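Clolham Motors Newsletter, April

Triluvton hatchback gets a longer warranty and a quieter cabin

The updated Prustar Triluvton is now at the Clolham showroom, and we have been taking orders since the start of the month. Most of what has changed is under the skin. The body panels carry over from last year, apart from a new front bumper with wider openings for the fog lamps and a rear spoiler that is now standard on every version.

The 4-cylinder engine is the same size as before but has a revised intake, and output goes up to 209 horsepower in the Varghese package. The regular models keep last year's tune. Front-wheel drive is still the only choice. Prustar has dropped the manual transmission from the base car and kept it for the Varghese, where it costs nothing extra.

Road noise was the main complaint we heard from owners of the previous model, especially on the concrete stretch of the bypass. The new car has thicker carpet backing, acoustic glass in the front doors and a different tire. Kerstin Rathjen from our service department drove the old and new cars back to back over the same route and found the difference easy to hear above highway speed. Around town they are much the same.

Inside, the climate controls have gone back to knobs. The center screen is larger and sits a little lower, and phone pairing no longer has to be done with the car in park. Rear seat room hasn't changed. The cargo floor can be set at two heights, and the spare is still underneath it. Buyers who order the premium audio should know that the subwoofer takes up part of that space and the spare is replaced by a sealant kit.

Colors are white, silver, dark green and a new copper, which carries a surcharge. The Varghese package adds 21-inch wheels. They look good on the car, but replacement tires are expensive and the ride is firmer, so please try both setups before you sign.

The powertrain warranty now runs to 100 thousand miles on new orders. It does not apply to cars left over from last year, even if they are first registered this month. We have a few of those on the lot at reduced prices, and the sales desk can print the terms for either one.

Owners of the earlier Triluvton who are due for service can ask for the updated door seals at the same visit. They fit the older doors without any changes. Parts are in stock for the front doors, and rear seals are on order.

Test drives can be booked by phone or at the front desk. Bring your license, and allow time for the bypass if you want to hear the difference for yourself.

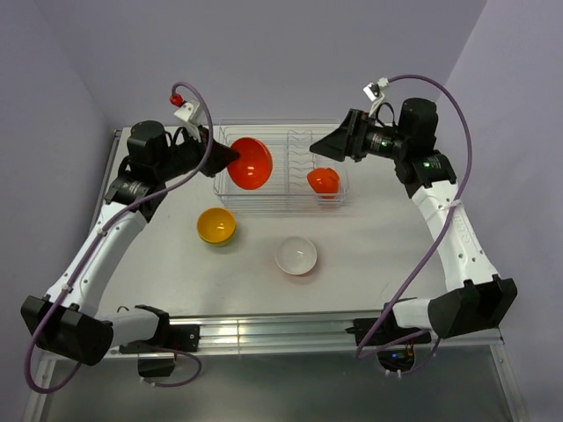
Bowls and a wire dish rack on a white tabletop

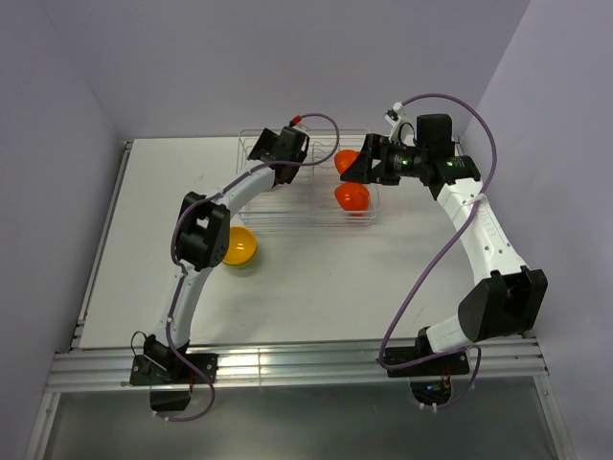
Page last updated: April, 4:21 p.m.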